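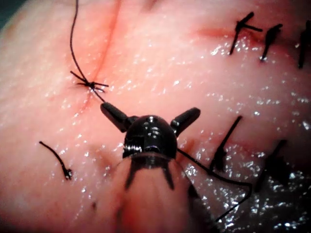

器械尖端近景,两个短钳口张开,旁边是组织表面。

# Hirero Staltasix 沉积物岩芯扫描台

Staltasix 是一台放在实验室里的扫描台,用来测量剖开的湖泊和海洋沉积物岩芯。它在一次运行里完成三项测量:表面彩色线扫描、点式磁化率、可见光反射光谱。岩芯平放在托槽里不动,测量头在上面移动。这个安排对含水多的软泥比较友好,移动岩芯的时候泥面容易滑开,尤其是最上面一段。

我们设计这台设备的时候,主要想到的是寻找“事件层”的研究者。事件层是很短时间里形成的薄层,例如火山灰、洪水沉积、海底滑坡的尾部,还有撞击事件留下的含微球粒的黏土。这样的层有时只有几毫米厚,颜色和上下的泥差别很小,用眼睛看容易漏掉。把三条曲线放在同一个深度尺上,可以更快地决定在哪里取样。

本页内容适用于2023年4月11日以后发货的设备。较早的设备,测量头的接口不同,请先看本页下面“与旧型号的关系”一节。

## 主要参数

| 项目 | 数值或说明 |
|---|---|
| 台身总长 | 2602 毫米 |
| 可放岩芯段的最大长度 | 1465 毫米 |
| 整机重量(不含电脑和桌子) | 233 公斤 |
| 每次运行的测量点 | 最多 4000 个 |
| 岩芯形式 | 剖开的半圆岩芯、U 形槽样品 |
| 测量项目 | 彩色线扫描、点式磁化率、可见光反射光谱 |
| 测量头移动方式 | 丝杠,步进电机 |
| 高度跟踪 | 激光测距,每个点测量前自动进行 |
| 控制软件 | Enton(随机提供) |
| 数据格式 | 文本表格(CSV)、TIFF 图像 |
| 与电脑的连接 | 以太网 |

岩芯段如果比最大长度长,需要先切开,或者分两次扫描。分两次扫描时,Enton 可以把两份文件按重叠部分接起来,但是重叠部分要由使用者自己标出,软件不会猜。

## 三种测量各自能回答什么

### 彩色线扫描

线扫描相机从岩芯一头走到另一头,得到一张连续的彩色图像。照明是两排白光灯,从两侧以低角度照下来,前面各有一片偏振片,镜头前还有一片方向垂直的偏振片。湿的泥面反光很强,没有偏振片的时候,图像里会有许多白点,后面的颜色统计就不准了。

建议在剖开岩芯以后尽快扫描。很多深色的还原性沉积物,遇到空气以后颜色会变,有的样品一个小时里就能看出差别。如果您的研究要用颜色做定量比较,请把剖开的时间写进 Enton 的备注栏。

### 点式磁化率

磁化率传感器从上面轻轻接触泥面,测完抬起,再走到下一个点。接触之前,岩芯表面要盖一层薄膜。薄膜太厚会使读数变小,有气泡也会使读数变小。我们随机提供一卷合适的薄膜,用完以后可以单独订购。

火山灰层的磁化率常常比周围的泥高,但也有例外。硅含量高的浅色火山灰,磁性矿物很少,在曲线上可能完全看不见,甚至是一个低值。所以我们不建议只用磁化率来判断有没有火山灰。撞击产生的微球粒层也是同样情况,蚀变以后磁性可能已经变了,要结合图像和化学分析。

传感器对温度敏感。岩芯从冷库里拿出来以后,请先在实验室里放到室温。测量开始、结束以及中间固定的间隔,传感器会自动在空气中读一次零点,Enton 用这些读数修正漂移。如果漂移超过设定值,软件会在文件里做一个记号,数据仍然保留,由您决定用还是不用。

### 反射光谱

光谱头和磁化率传感器在同一个滑块上,前后错开一小段距离,这段距离已经在出厂时校准,软件会自动对齐。反射光谱常用来估计碳酸盐相对含量的变化、赤铁矿和针铁矿的比例,也可以看沉积物里叶绿素类色素的吸收。它给出的是相对变化。要得到绝对含量,需要用同一根岩芯上的样品做化学分析,再建立关系。

每天第一次使用之前,要用白板和黑筒做一次校准。白板请放在盒子里保存,不要用手指摸正面。

## 高度跟踪

剖开的岩芯表面很少是平的。切割线经过小石子的时候会留下沟,干裂的地方会下陷,两段的接缝处常常有一个台阶。Staltasix 在每个点测量之前先用激光测高度,然后决定传感器下降多少。如果一个点和前一个点的高度差太大,传感器不下降,这个点记为空值。

空值不是故障。有的用户希望每个点都有数字,所以把高度差的限制改得很大,结果传感器压进裂缝里,取出来的时候带上了泥。我们建议保留出厂设定,除非您对这段岩芯很熟悉。

## 步长怎么选

步长可以在 Enton 里自由设置。选择的时候要考虑下面几点:

- 点式磁化率传感器有自己的感应范围。步长比这个范围小很多时,曲线会变得平滑,但并没有得到更多信息。
- 步长越小,时间越长,泥面也越容易变干。薄膜可以减慢变干,不能完全阻止。
- 第一次看一根新岩芯,可以用较大的步长走一遍,再在有意思的一段用小步长重新测。Enton 允许在同一次运行里给不同的深度段设置不同的步长。

整次运行的点数合计不能超过参数表里的上限。超过时软件会在开始之前提示,不会在运行中间停下。

## 深度的记录

深度尺的错误是岩芯工作里最麻烦的错误之一,因为它常常在几个月以后才被发现。Enton 要求在开始之前填写三个值:岩芯段的编号、这一段顶部的深度、顶部在托槽里的位置。三个值没有填完,开始按钮是灰色的。

托槽的侧面刻有毫米尺,线扫描图像里能同时拍到这把尺。将来如果有人怀疑深度,可以直接在原始图像上核对。请不要把原始 TIFF 文件裁剪以后再存档。

钻孔的深度、岩芯段的深度、合成深度是三种不同的东西。Enton 只处理岩芯段的深度,另外两种由您在后面的工作里换算。导出文件的第一行写明了用的是哪一种,请在合并数据的时候保留这一行。

## 应用说明:Carvalho 岩芯

Carvalho 岩芯是我们在测试中使用的一组湖泊岩芯,由 Joar Sæther 的小组在十月采回。上部是深灰色的有机质泥,中部有纹层,下部变成浅色的粉砂。小组想知道纹层部分里有几次洪水沉积,以及有没有火山灰。

第一遍扫描用大步长。磁化率曲线在纹层段里有几个尖峰,其中大多数和图像上的浅棕色薄层对得上,底部颗粒较粗,往上变细,小组解释为洪水层。有一个尖峰在图像上什么也看不到。第二遍用小步长重新测了这一段,尖峰还在,位置也一样。取样以后在显微镜下看到了火山玻璃,颗粒很细,分散在泥里,没有形成一个连续的层。

同一组岩芯里还有一个相反的例子。一条很清楚的白色细线,看上去很像火山灰,磁化率和光谱都没有特别的反应,光谱的形状反而和碳酸盐接近。滴稀盐酸以后起泡。

“我们以前先看照片再决定取样,现在是三条曲线和照片一起看,”Joar Sæther 写道,“取样的数量没有减少很多,但是取的位置更好了。接缝附近的空值一开始让我们有点着急,后来习惯了。”

他的小组也提出了一个不满意的地方:薄膜的张紧夹太硬,戴着手套不容易打开。现在的夹子已经换成带长手柄的。

## 安装条件

台身需要放在稳定的桌子或者钢架上,四个脚都要落实。房间里请注意以下情况:

1. 附近不要有大的铁制柜子或者经常移动的金属车,它们会影响磁化率的零点。
2. 避免阳光直接照到台面。遮光罩能挡住灯光,对强烈的阳光不够。
3. 空调的出风口不要对着托槽。
4. 台身两端各留出一个人能站下的空间,装卸岩芯需要两个人。

台身可以拆成两部分进门。每一部分仍然比较重,请提前告诉我们走廊的宽度和电梯的大小。没有电梯的楼,我们需要另外安排搬运,费用单独计算。

安装和培训一共两天。第一天调平、连接、校准,第二天用您自己的岩芯做练习。请准备一段不重要的岩芯,第一次练习时表面可能会留下传感器的印子。

## 日常维护

每次使用以后,用湿的无绒布擦传感器的端面,再用干布擦一遍。不要用丙酮。丝杠每半年加一次油,油在工具盒里。泥如果掉在导轨上,请等它干了再用软刷子扫掉,湿着擦会把细砂推进滑块里。

偏振片会慢慢变黄,灯也会变暗。Enton 在每次校准时记录白板的亮度,亮度低于限值时会建议更换。更换灯以后要重新校准颜色,旧数据和新数据比较时请注意这个时间点。

## 随机附件与可选件

随机附件:

- 测量头一套,含磁化率传感器和光谱头
- 半圆托槽两个,U 形槽托架一个
- 白板、黑筒、颜色卡
- 磁化率检查样一块,带证书
- 薄膜一卷,张紧夹两个
- 工具盒、纸质说明书(中文和英文)
- Enton 软件安装盘和许可证

可选件:

- 小直径岩芯用的托槽衬垫
- 遮光罩加长部分
- 第二套白板和黑筒
- 带轮的岩芯推车,全铝制,不影响零点

我们目前不提供 X 射线荧光测量头。台身上没有辐射防护,以后也没有计划加装。如果您的工作需要元素曲线,可以先在 Staltasix 上扫描,然后把同一段岩芯放到您单位的 XRF 扫描仪上,Enton 的导出文件里有深度列,合并不困难。

## 与旧型号的关系

旧型号的测量头用圆形插头,新的用方形插头,两者不能互换。旧台身可以改装,改装包括换电缆、换滑块和升级控制板,要把滑块部分寄回来。Enton 能打开旧型号的数据文件,但是旧文件里没有高度信息,所以空值的判断不能重新计算。

## 常见的询问

**能不能测没有剖开的整圆岩芯?**
不能。三种测量都需要看到表面。整圆岩芯请用环形磁化率传感器,我们不生产。

**能不能测硬岩石的岩芯?**
彩色线扫描和光谱可以,切面要平。磁化率也可以,但硬的表面如果粗糙,传感器和岩石之间有空隙,读数会偏小。

**冻着的岩芯可以吗?**
不建议。表面会结霜,颜色和光谱都不对,传感器的温度漂移也很大。

**软件能在几台电脑上用?**
控制设备的电脑只能是一台。查看和导出数据的程序不限制数量,学生可以装在自己的电脑上。

**没有网络的地方能用吗?**
能。设备和电脑之间一根网线就够了,不需要连到外面的网络。

## 订购和联系

请在询价时写明:岩芯的直径和常用段长、主要的沉积物类型、房间的平面图(手画也可以)、是否需要改装旧设备。有了这些,我们的报价会准确一些,也不必来回写很多次邮件。

技术问题由 Quang Đào 回答,他也负责安装和培训。来信可以用中文或者英文。如果是关于数据的问题,请附上 Enton 的原始文件和当天的校准文件,只有截图的话很难判断。

保修期为两年,包括传感器和电机,不包括薄膜、灯和偏振片。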